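Lollora to Open Reading Table for Picture Books

Sun 19 May – Lollora will put a shared reading table into its Indach branch this October, with 170 picture books to borrow or read on the spot. The company says it has heard plenty of big claims about children's reading corners and is making only small ones. The table has a pale wooden top, no screen and no reward chart.

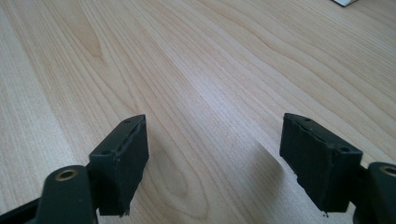
Precious Bañez doubts that a table will get any child to read, and would sooner see the money go into longer opening hours. Lollora accepts the first point. A six-week trial at Echeverría drew 46 families, and only 11 came back a second time. Whether that counts as interest or as bad weather is anyone's guess.

The books are mostly hardcovers, picked for thick boards and bright covers – cartoon animals, lightning, town roofs and clouds. Paperbacks were left out after the trial, when too many came back bent. 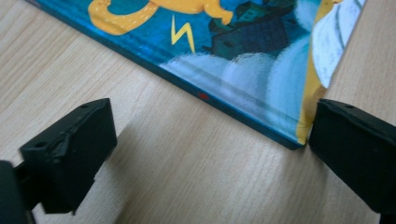 Hardcovers get dropped on toes, one parent wrote on the comment sheet, and they cost more to replace. Lollora has not settled who will pay for damaged copies.

Borrowing is free. Loans can be returned at Indach or Cemeseo.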